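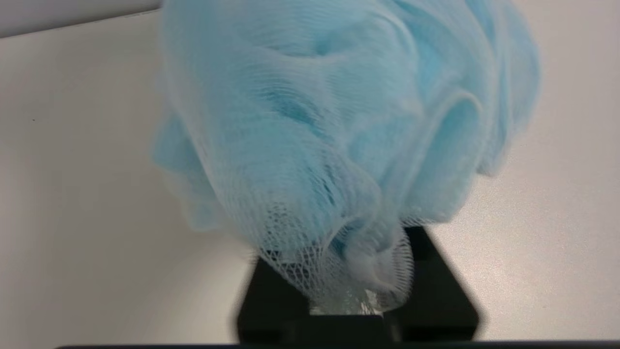
So I finally did the bathroom cabinet. I'd been putting it off since May, when a bottle of conditioner fell on my foot, and I told myself then that I'd sort it out that weekend. I did not sort it out that weekend.

It took a whole morning and most of a pot of coffee. I emptied everything onto a towel in the hallway, which meant anybody wanting the bathroom had to step over hotel soaps, and I went through it shelf by shelf.

First up, the bath poufs. I buy them in multipacks and then forget I own them, so I keep buying more. The light blue ones are my favorites, that really pale aqua color that goes almost white at the edges of the ruffles, and then you look down into the folds and it's closer to turquoise. I'm a little sad every time I have to start one, because they never look that fluffy again!

I know people have feelings about poufs. My sister is a washcloth person and thinks they're disgusting. I think they're fine if you rinse them properly, squeeze them out and hang them somewhere with air. I swap mine out every month or so, or sooner if it starts to smell like a pond. The ones with a really tight middle last longest for me. Once the tie in the center goes, the whole thing unravels into this endless tube of netting (I used one to scrub potatoes for a while, and it was great at it, and then it went in the trash).

If you've never fluffed one before you hang it up, try it. Hold it by the gathered part and pull the layers outward a bit at a time, going all the way around. It dries much quicker that way than when it's been left in a wad on the side of the tub. I do it while I'm waiting for the hair mask to do its thing.

Next, the bottles. Why did I have four shower gels open? One of them was the Grovodia cucumber one that I bought for a trip and then kept using at home, and it had maybe two showers left in it. I've lined them all up on the edge of the tub and I'm not allowed to open anything new until they're gone. The Mutiso oat lotion stays because it's the only thing that helps my elbows in winter. The Mutiso oat shampoo does not stay – it made my hair feel like a doormat – but I hate throwing things out, so it's now by the kitchen sink for washing paintbrushes.

Then I got to the bath salts. I had a 2000 gram tub from Droltidar that had gone completely solid. I could have built a wall with it. I chipped at it with a butter knife for a bit, gave up, and put the whole tub in a sink of warm water so the edges would loosen. I got most of it out and into two big jars with proper lids. Lesson learned about leaving the lid half off in a room with a shower in it.

For the actual organizing I bought one thing, a set of stacking bins from Iltamico. I measured the shelf first for once in my life and it's 400 mm across, and the bins are 200 mm each, so I figured two side by side would be perfect. They go in, but you have to sort of persuade the second one, and the cabinet door now makes a noise. I'm living with it.

Spare poufs are in the top bin, and I put nothing else in with them so they don't get squashed flat. Razors, cotton pads and the nail stuff are in the one below. Medicine went to the hall closet, where it should have been all along. Anything with a date I couldn't read got tossed, and so did a sunscreen that had separated into oil and something like cottage cheese.

I also went back through my receipts while the kettle was on, and I've spent 219 dollars on bath things since last summer. On bath things! I have one tub!

Still to do: the shower caddy, which has rust on the bottom rail and leaves orange marks on the tile. If you've got one that really doesn't rust, please tell me in the comments what it is and how long you've had it. I've been burned by "rustproof" twice now.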